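Parts Room FAQ
Wirngate Shared Workshop
Last updated 8 September 2018

Most of what people ask us about the workshop concerns the lathe, the parking, or the shelves. The lathe has its own page. The parking has no answer. What follows is everything we know about the shelves.

What are the shelves for?

Small parts that are in use. Discs, pegs, spacers, brackets, little boxes of things that go into bigger boxes of things. If you are halfway through a job at Wirngate and need somewhere to lay your pieces out where you can see them, you put them on a shelf. If you finished the job last winter, you take them home.

Do I need to book a shelf?

Yes, on the clipboard by the door. Write your member number, the shelf you want and the day you'll be done. Be pessimistic about the day. Everyone writes Friday, and the clipboard has become a sort of anthology of Fridays.

How long can I keep it?

Ten days. You can renew once, for another 10, by crossing out the first date and writing a second one. Crossing out the second one does not give you a third.

What does it cost?

Nothing, if you're a member. Nonmembers can't book a shelf, but they can stand near one.

Which tray should I use?

The black ones with the rounded corners. They're shallow on purpose. We used to have deep bins, and a deep bin is where a part goes to be reordered. In a shallow tray you can see the bottom, and if you can't see the bottom you need a second tray.

Take them off the top and put them back on the top when you're done. They are not all the same size, so please don't force a big one into a small one. We have met the result, and it took two people and a putty knife.

Can I leave parts loose on the shelf without a tray?

You can, on the middle shelf, for as long as you are working. Plenty of people like their pieces spread out so they can pick them up without fishing. Before you leave for the day, round things go in a tray. Round things have plans of their own after dark, and the floor drain is closer than you'd think.

How should I lay things out?

However you like, with two requests. Keep unlike parts apart, so that a person who has never seen your project could tell where one kind stops and the next begins. And leave a hand's width of clear space at the front edge. Elbows need it.

We are sometimes asked whether parts must be in straight rows. No. One member does straight rows and it's very handsome, and we would rather you spent the time on your project.

What about pegs and pins?

Stand them up if they'll stand. Pins lying down roll under whatever is next to them and are then counted as missing, reordered, and found the same afternoon. Put them toward the back of the shelf, where you won't rake your sleeve over them.

Can I label the shelf?

Masking tape and pencil. No marker, please, and no label maker. The label maker period lasted one December and left us with 87 labels, several of which said LABELS. We are still peeling.

How much weight will a shelf take?

The supplier, Govex, gave us a number and we have lost the sheet. Until it turns up, use the house rule: if you need both hands and a noise to lift it, it goes on the floor rack. Metal parts fool people here. A tray of them looks like nothing and then you pick it up.

Somebody has moved my parts. What now?

Look one shelf up, then one shelf down. Then look in the Bukhari cupboard, which is the tall gray one in the hallway and takes its name from the moving company sticker on its side. Shelves past their date get cleared into it. Your things will be in a tray with your number on tape, and they will be fine, if slightly embarrassed.

If they aren't there, write to the list before you write to the list about theft.

Do you have spare parts I can help myself to?

In the Itby drawers, yes. Itby was a hardware store two streets over that closed and left us its odds and ends, about 400 small drawers' worth at the time, of which we've kept the 20 that anyone ever opened. Take what you need. Don't add to them. We know you mean well with your bag of mixed screws, and the answer is still no.

May I eat at the shelves?

We had not thought this needed an entry. Please don't.

Can I paint, glue or degrease on the shelves?

Not on the shelves. Use the bench with the extractor, let things dry there, and bring them over when they've stopped being sticky. A shelf with a ring of glue on it catches every part that passes for a year.

Why are the shelves such a color?

They were cheap. They are also very hard to walk into, which we have decided to call a safety feature. Dark parts show up well against yellow, and so do crumbs. See the entry on eating.

Is there a weekly check?

There's a glance. Whoever locks up looks at the dates on the clipboard and at the floor under the shelves, and pockets nothing, however tempting. Anything picked up off the floor goes in the jam jar on the windowsill.

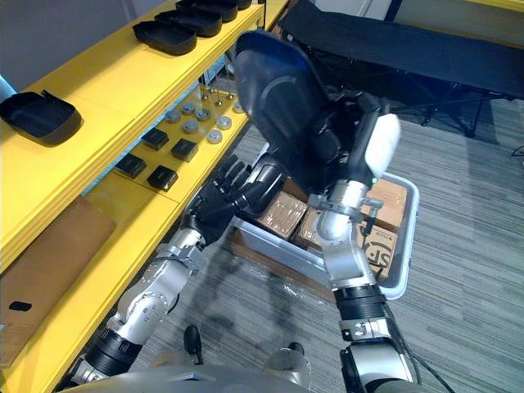
What goes on which level is the last thing people ask and the first thing they forget. Trays live on top. Working parts go in the middle, which is where you'll find things like the gray metal discs, spread out in the permitted manner, with the thin pegs standing up behind them and the little black boxes in a group of their own nearer the front. The bottom shelf is for flat stock and for anything that would scratch, and the cardboard sheet down there stays where it is. It gets replaced when it's too grubby to defend. Small black objects set down on it are easy enough to spot, so if you've lost one, start there, and check the jam jar after.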